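Flendbridge tea loyalty pilot – progress report to Trilta, December

Sign-ups stand at 449, which looks healthy until you ask how many came back. By the end of the month 34 had bought a second time. The plan promised 100. I don't believe the gap is down to the weather, whatever the shops tell us.

The Brenus blend sells when it is discounted and sits there when it isn't. The Từ green tea does better, at full price, in 2 of our shops. I would put the remaining money there and stop printing leaflets.

The wooden box with the glass lid is the proposed gift for regular buyers. I remain doubtful that anyone drinks more tea on account of a box.
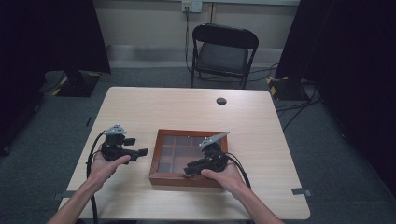
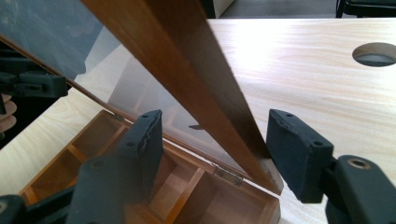
The Brenus side disagrees with most of this. Their reply was that one winter is too short to judge a blend, and that they want the discount kept until March before any money is moved.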